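What an Open Day Leaves Out

Ultard holds its open day every October, and for the third time I drove out to watch. The company makes software for robot hands. It used to sell the hands as well, but that business went to Yazzie, and what remains at the Mornside building is a lab on the ground floor and a sales office above it. The invitation promised "manipulation in real conditions." I have been writing about warehouse and kitchen automation long enough to have a list of phrases that make me check my watch, and that one is near the top.

I should say where I stand. I think robots that can pick things up and put them somewhere else would be useful. I also think the public demonstration, as a form, is a poor way of finding out whether anyone has built one. A demonstration is arranged by the people with the most to gain from it. They choose the object, the table, the starting position, the hour, and the person with the microphone. A visitor gets to choose a chair.

The person with the microphone this year was Vratislav Malý, who runs the applications side at Ultard, and he was good at it. He didn't shout. He didn't compare the hand to a human hand more than twice. He told us the system had completed 948 grasps in the month before the open day and that it had been trained on everyday goods of the sort found under any sink or on any pantry shelf. He said the word "everyday" a great deal.

I asked what had become of the grasps that were not completed. He said those were logged separately. I asked how many there were. He said he would find out and get back to me, and I wrote that down with the time next to it, 11:40, because I like to know how long these things take. I am still waiting.

The bigger the count in the numerator, the less people ask about the denominator. If a delivery company told you it had delivered 948 parcels last month, you would want to know how many it had accepted. The same question put to a robotics firm is treated as slightly rude. Part of that is kindness, I suppose. The engineers are in the room, they look tired, and the hand did after all hold something. But the buyers are in the room as well, and nobody is doing them a kindness.

The running order had a talk, then coffee, then the part everyone came for, with bottles. To Ultard's credit, there was a feed from the hand's own camera, and I spent more time on that than on the arm. From the visitors' side an arm always looks confident. Its own view is messier, and I trust it more. 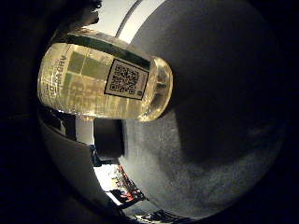

Bottle work and the room it was done in, as the hand's camera had it.
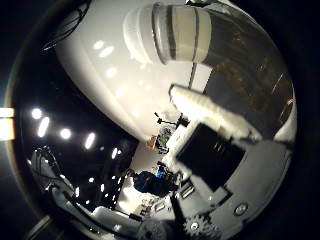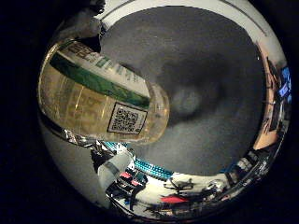
Can a visitor tell from a demonstration whether a robot's grip is reliable?

Only in a very limited way. A single good grasp shows that a good grasp is possible with that object on that day, and reliability is a matter of how often it fails over many tries, with objects and positions the company didn't pick. For that you need the log, and you need the failures left in it.

I would put that exchange on a card and hand it out at the door of every robotics open day in the country.

A clear bottle of pale yellow liquid is a fair choice of object, and I'll give them that. Transparent things are hard for machine vision, and liquid moves its weight about when you tip it. Had they used a wooden block I would have gone home at the coffee break. But the label carries a printed QR code, and I wanted to know what part that code played. Was the system reading it to find out what it was holding, and which way around? Or was it only part of the label, as it would be in a store? Malý said the code was not used for grasping. Ten minutes later a younger colleague, answering someone else, said it was "sometimes helpful for ground truth." Both statements can be correct at once. They leave a buyer with very different ideas of what would happen if the label were torn or smeared with cooking oil.

I don't believe anyone was lying to me. I want to be clear about that, because skeptical columns tend to slide into hinting at fraud, and I have seen very little fraud in this trade. What I have seen is a steady habit of describing the best version of the work in the present tense. "The hand adapts to the load." Under which loads? "The system recovers from slips." How many times out of 100? Ask, and the grammar changes. It will adapt. It should recover. We have seen it recover.

During the coffee break I talked with Khanyisile Motaung, who buys equipment for Sarmont, a mid-sized packing firm. She had come because her managers wanted her to. Sarmont runs two shifts and has trouble filling the second one. I expected her to be either sold or scornful, and she was neither. She had a printed list of 27 items her people handle on a normal shift, and she wanted to know which of them the hand could manage today, without changes to the line.

She got through four. Two were a yes. One was "with a fixture," and one produced a conversation about soft pouches that was still going when the break ended. She told me she didn't consider that a bad result. What bothered her was that no document existed that she could have read beforehand with the same answers in it. She had given up a working day to get four lines of a table.

That seems to me the real cost of the demonstration habit. People in my line of work like to complain that open days mislead the public, but the public mostly isn't there. The people in the chairs are buyers, a few students, a local reporter and me. The buyers are quite able to read a table. A page of results by object, with attempts and failures, would save them the drive and would save Ultard the sandwiches.

I have heard the arguments against publishing such a page. Malý made the main one when I cornered him near the coats, and he made it well. Numbers without context get quoted against you, he said. A rival prints a higher figure from an easier test, and the customer who sees only the two figures picks the rival. He has lost work that way, he told me, and I have no reason to doubt him.

It's a serious argument and I still think it's wrong. It describes a market where everyone keeps quiet because someone else might boast. The answer is to publish the conditions along with the count. Say what the object was, how full, how it lay at the start, what the lighting was, whether a person reset the scene, and who decided that a try didn't count. None of this is exotic. Makers of ladders and car seats manage it, and they have rivals too.

There is a second argument, which I hear more from investors than from engineers. It says that the technology moves so fast that any published number is out of date by the time it is read. I find this one harder to take politely. If progress is that quick, a dated table reissued every few months would be the best advertisement a company could have. My own notes from three open days show progress that I would call real and slow. The first year, the hand knocked things over. The second year, it picked up a box very carefully, and the whole room had to wait. This year it was on to bottles, which are harder, and the pace was better. I would be glad to see that written down by somebody other than me — I sit at the back and my eyesight isn't what it was.

I also have a complaint about the word "autonomous," which was on the invitation and on a slide. I asked whether the hand was running on its own during the demonstration or whether someone was steering it. The reply was that the session had "a mix of modes." Fine. There is nothing shameful in a person driving the arm, and a good deal can be learned that way. But a visitor ought to be told which mode is on while it is on. A sign would do, or a light on the stand. I suggested the light. Someone typed it into a phone, and I choose to be hopeful about that.

What would I ask for next October? One hour, no microphone. Let visitors bring an object each, within a size and weight announced in advance, and put them in front of the hand in whatever order they come out of the bag. Write every try on a whiteboard, good and bad. Ultard has space for 52 visitors in that lab by its own count, so there would be no shortage of objects. Motaung could bring her pouches.

I put this to Malý as I was leaving. He laughed, said his engineers would hate it, and then said one or two of them might not. He asked what I would bring. I told him a half-empty bottle of dish soap with the label peeled off, and he asked me, quite seriously, what size.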